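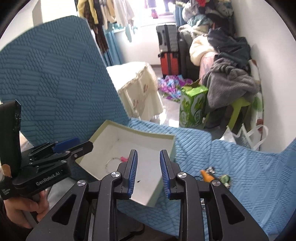 White box, lid off, on the blue blanket.

The Small Boxes, February 2008

Every March I clear out the bedroom. The boxes get opened on the bed, one at a time, against the good cushion — the teal one, quilted in diamonds, bought from Greder the winter we had no money for cushions.

This one has a pale green-gray trim around the rim and holds a thin loop of silver wire with something small and pink near it. I have moved it through three apartments. The lid lives elsewhere, under a private arrangement of its own.

The blanket is the lighter blue and has the same braided look as the cushion. They were not sold as a set. I paid Ekinci 15 dollars for it and have been smug ever since.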